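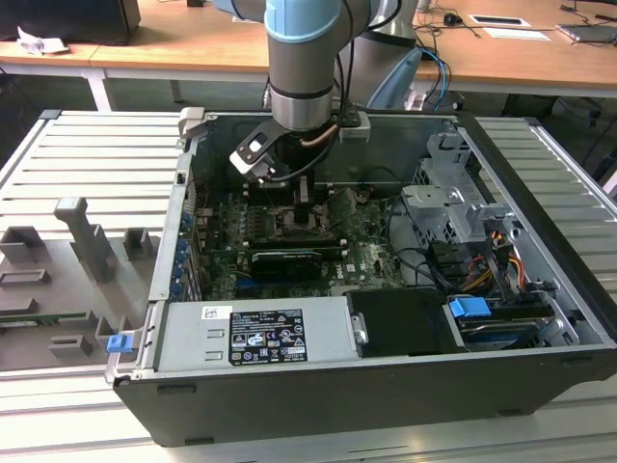 Cleaning and Checking an Opened Desktop Tower

Lay the tower on its side with the removable panel facing up. Disconnect the mains cord and every other cable first, then hold the power button for a few seconds to drain the residual charge. A slatted metal surface suits this work, as dust falls through the gaps. Screws do too, so keep a lidded tray within reach.

Before touching anything

Ground yourself on bare chassis metal. The silver drive cage is a convenient point on a case of this type. Leave the power supply closed. Its label carries warning symbols for good reason, and the capacitors inside can hold a charge after unplugging.

Colored latches

On the Dell board shown, the expansion-slot clips are blue, and so is the release latch on the hard drive. Many office towers mark tool-free parts with a single color. Try the latch before looking for a screwdriver. If it resists, check for a locking tab — forcing old plastic usually snaps it.

Dust removal

1. Use a soft brush and a hand blower. Canned air also works if the can stays upright.

2. Hold fan blades still with a finger while blowing. A fan spun by air can damage its bearing.

3. Start at the CPU cooler, continue to the graphics card fan, and finish with the rear slot covers.

4. Wipe the outer shell with a barely damp cloth. Keep liquids off the board. Isopropyl alcohol at 96 percent is acceptable on metal contacts.

Cables

Power leads with red, yellow and orange wires tend to end up bundled near the drive cage. Check that none can reach a fan. Reusable hook-and-loop ties, such as the narrow Woltora type, are easier to undo later than nylon ones. Do not pull SATA connectors by the cable; grip the plug body.

Memory and cards

Press each module down evenly until the end clips close. A card that sits slightly high at one end will often go undetected at startup. Release the slot lock before lifting a card out.

Refit the side panel, stand the tower upright and reconnect the monitor and keyboard before the power cord.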